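Otoven picking cell: equipment and budget notes

README for the planning folder

Maintained by Pranab Munasinghe and Ngozi Onuoha. Last revised in May.

What is in this folder

The folder holds the equipment list, the quotations we received and the spending plan for the second picking cell. The first cell is running already, and most of the numbers come from what we learned when we paid for it. Please read these notes before you change the spreadsheet.

Files

equipment.csv: one row per item, with supplier, price and delivery time
quotes/: scanned quotations from Somel and Noonan
plan.ods: spending by quarter, kept by Damir Matić
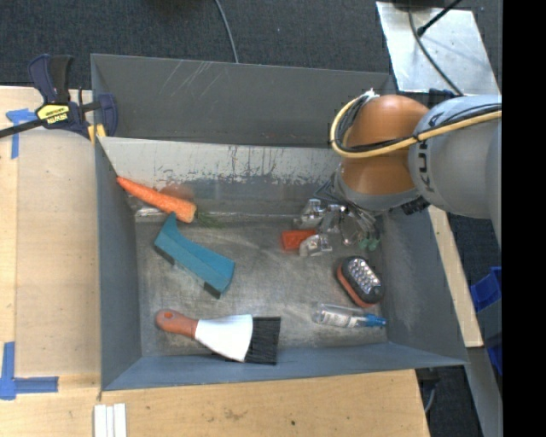 Photo: Otoven project, first cell

The arm is the largest cost, but it is also the easiest one to plan. The small things gave us more trouble. Clamps, cable ties, tape for marking the table and a work light were all missing from our first budget, and we bought them one by one at shop prices. In equipment.csv they now have their own group, called "bench", with a limit of 500 euros per cell.

The bin should be metal. The floor will get scratched, and we accept this, so please do not ask for a new one only for its looks. Shiny metal gives reflections, and whoever chooses the camera should test it with the real bin before ordering.

Objects for picking

We plan 20 objects for each cell. They should differ in size and surface: a brush, a small clear bottle, a toy or real vegetable, some metal parts. Garba Okafor keeps the list. Buy 2 of each where the price allows.

Open points

The Noonan quotation does not include transport. Somel includes it, but only to Killeck.
Spare gripper fingers have no price yet.
The column "lifetime" is a guess for most rows. Correct it when you know better.

Changes

Send changes to Ngozi Onuoha with the new quotation attached. Prices are without VAT.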